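4.3 Greifervergleich in der Doppelarmzelle

Dieser Abschnitt gilt für Zellen mit zwei Armen an gemeinsamer Frontschiene und für den Controller Wumbei ab Softwarestand 2514. Verglichen werden die Greiferfinger von Brullitz und die von Moddale. Beide Datenblätter versprechen »sicheres Halten beliebiger Kleinteile«. Verlassen Sie sich nicht darauf und messen Sie selbst.

Vorbereitung

1. Beide Arme in Grundstellung fahren, Antriebe abschalten.
2. Finger montieren. Immer beide Arme gleich bestücken, sonst sagt der Vergleich nichts aus.
3. Schläuche über die Unterarme nach außen legen. Der Bogen muss auch bei gestrecktem Arm noch Spiel haben.
4. Im Menü »Greifer« das passende Profil laden. Die automatische Erkennung hat bei uns zweimal das falsche Profil gewählt. Von Hand kontrollieren.

VORSICHT: Quetschgefahr zwischen den Greifern. Bei eingeschalteten Antrieben nicht in die Zelle fassen, auch nicht im Modus »Langsam«.

Halteversuch mit beiden Armen

5. Ein leichtes, hohles Teil als Prüfling wählen. Ein kleiner Becher genügt.
6. Greifkraft auf 58 Prozent stellen. Der Werkswert liegt höher und verdeckt die Unterschiede zwischen den Fingern.
7. Den Prüfling zwischen beide Greifer nehmen und die Position einfrieren. Kraftwerte beider Arme notieren.

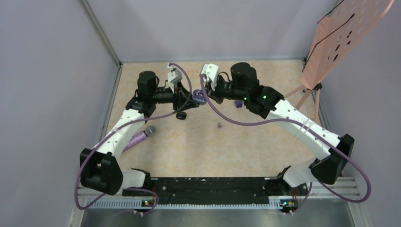
8. Erst den linken, dann den rechten Greifer öffnen, jeweils in einem eigenen Durchgang. Rutscht der Prüfling nur auf einer Seite, zuerst die Montage der Finger prüfen und erst danach das Fabrikat verdächtigen.

Hinweis: Die Anzeige »Grip OK« meldet lediglich, dass der Motorstrom im Sollbereich liegt. Ob tatsächlich etwas gehalten wird, weiß der Controller nicht. Tragen Sie sie nicht als Ergebnis ein.

Annäherung und Kleinteile

9. Greifer über der Mitte der Arbeitsfläche aufeinander zufahren, bis noch ein schmaler Spalt bleibt. Kleine Teile wie Würfel oder Ringe dürfen dabei auf der Fläche liegen. 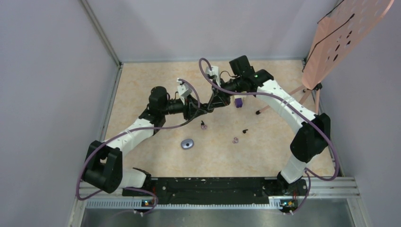 10. Die Annäherung nach etwa 2 Stunden Dauerbetrieb wiederholen und den Spalt neu messen. Flodatbridge gibt für die Kalibrierung keine Drift an. Das heißt zunächst nur, dass keine angegeben ist.
11. Die Kleinteile einzeln greifen, flache zuletzt. Fehlgriffe mitzählen, auch wenn der zweite Versuch gelingt.
12. Finger wechseln und ab Schritt 5 von vorn beginnen. Reihenfolge und Ablagepositionen beibehalten.

Fällt das Ergebnis auffallend gut aus, den Durchgang mit vertauschten Armen wiederholen. Werte aus den Prospekten gehören nicht in das Protokoll.

Stand: 31.08.2025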